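Cirkel open day: how a school calendar gets made

I've been ordering our parent group's fundraising calendars from Cirkel for 5 years and had never set foot in the place, so when they opened the print shop to customers on 2026-05-22 I was in the car before breakfast!

The building is bigger than it looks from the Larden road. Svitlana Zhuravel took our group around, starting in the prepress room, where the children's drawings come in as scans. She showed us a self-portrait page with 31 faces on it and how she evens out the pencil lines so the faint ones still print (ours are always faint — I'm buying darker pencils this November).

Then on to the press itself. It was running a job for Semeniuk Elementary, 390 copies, and the noise was wonderful. You feel it in your shoes. The sheets come off in big stacks and go to the collator, then the wire binder, and I could have watched that binder all morning. It bites the holes, closes the wire and adds the hanger in one go.

I also got to handle the paper samples. We've always had the glossy stock, and I now know why everyone complains that their pen smears on it. The uncoated one, which they call Okoreck, takes ballpoint beautifully. The colors are a bit softer, but I liked them better for crayon drawings.
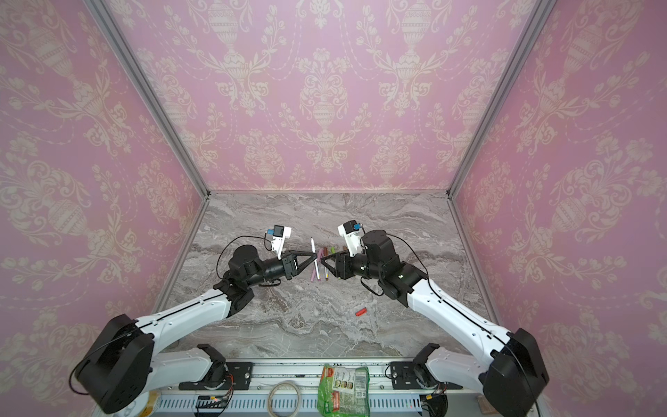

Can a small school order without a huge minimum?

The smallest run is 5 calendars, so even a single class can do one, although the price per copy drops a lot once you order for the whole school.

Coffee was in the packing area, with a tray of very good poppy seed cake, and I got talking to two moms who sell theirs at the winter concert instead of sending forms home. Stealing that idea! I came home with a bag of paper samples and a misprinted calendar that has two Marches, and it's already up in the kitchen.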